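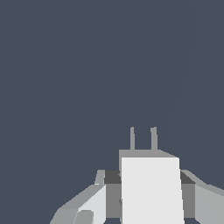
Gripper assembly seen from behind. Computer rendering.

Home Racing Technical Calendar Back Issues Subscribe
Search this site Enter keyword Go

One Set Per Rider: The Tire Rule in the Zandel Series

The Zandel series runs two classes, 300 cc and 400 cc, on the same weekends and the same rubber. Until last season each rider could mount as many rear tires as the budget allowed. The rule now in force gives each entry one front and one rear for qualifying and both races. A damaged tire may be replaced after inspection, and the rider then starts from the back of the grid.

Jideo supplies all the tires in a single compound. Its records show 1212 fitted in the last season under the old rule, most of them rears and most of those in the 400 class. The bigger machines weigh more and spin the rear on the way out of slow corners, and teams with money had been changing it after every session.

The effect of the new rule is easiest to see at Gruditz. The lap is 2426 meters, with seven right-hand corners and three lefts, and two of the rights are long enough to hold the bike on its edge for several seconds. The right shoulder of the tire heats up early and stays hot. The left shoulder is still cold at turn four on the opening lap, and most of the falls happen there.
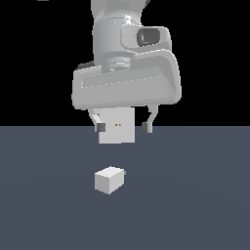 Hongmei Feng, crew chief at Xie, dropped hot rear pressure slightly for the March test and then put it back. The lower figure gave more grip for five laps. After that the carcass moved too much, the surface tore in short ridges, and lap times fell away for the rest of the run. Her riders now start qualifying with one slow lap and two fast ones, then park.

Gearing has changed as well. Several 400 teams fit a rear sprocket one tooth smaller, which softens the drive at corner exit. The cost is a weaker launch from the grid — two or three places in a close field. Suspension settings have moved less. Rebound damping is a click or two slower at the rear on most bikes, chiefly to calm the tire over the bumps before the final corner.

Laimutė Butkienė, the series technical delegate, marks each tire with paint before qualifying and checks it again in parc fermé. She also measures tread depth at three points across the width. The 300 class returns tires with usable rubber left. In the 400 class the right shoulder is often at the wear mark by the flag, and she has asked Jideo for a harder compound on that side. A first batch is due for testing at Gruditz before the summer break.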